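Comparing Two Grippers in Simulation: Final Report
Archie Crichton and Rania Zoubi

1. What we wanted to know

Whether the wide two finger gripper (we call it Skinner in the code) does better than the narrow one (Elleck) on the same arm with the same controller. Everything in sim. No hardware this term, lab arm was booked solid through March.

2. Setup

Simulator: Kirnutari, default physics settings. Same arm model both times, only the end part swapped. Wrist camera mounted behind the palm looking out past the fingers. Controller is the plain position one from class, gains not touched between grippers. We did try tuning for Elleck at first but then it wasnt a fair comparison so we threw those runs out.

Objects: block, mug, short cylinder. Start poses random, same seed for both grippers.

3. Runs

451 attempts total after dropping the bad ones. An attempt counts as a success if the object is still held after the lift and a 16 second hold. Timeout at 40 seconds.

4. Results

Skinner won on the block and the cylinder. Mug was close to a tie, depends which side the handle ends up on. Elleck drops the cylinder a lot, it rolls out sideways before the fingers finish closing. Of the Skinner failures, 27 were the body hitting the table before the fingers got low enough. Wide palm, low approach, bad combo. Rania changed the approach angle for a few test runs and it helped but those are not in the totals.

5. Camera problems

Wrist view matters more than we expected. With Skinner the palm eats up the bottom of the picture, so objects close to the body are hard to find. Elleck leaves more room but the fingers block the middle when nearly closed.

We also looked at views with the arm pointed away from the table, to check what the detector gets as background. Big plain areas, wall and window and sky. Jagged edges on the window too, which we think is a rendering glitch. 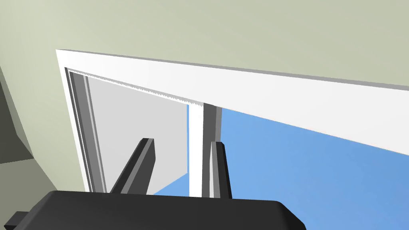
Figure 1. Wrist view in sim, fingers open, nothing held. Window and green wall behind.

6. Still to do

Rerun the mug with the handle pose fixed. Try the Drukavard controller if we can get it to compile. Move the camera up a little for Skinner and see if the block numbers change. Archie has the logs and the seed list, config files are in the shared folder under grippers_v2 (ignore v1, the finger friction is wrong in there).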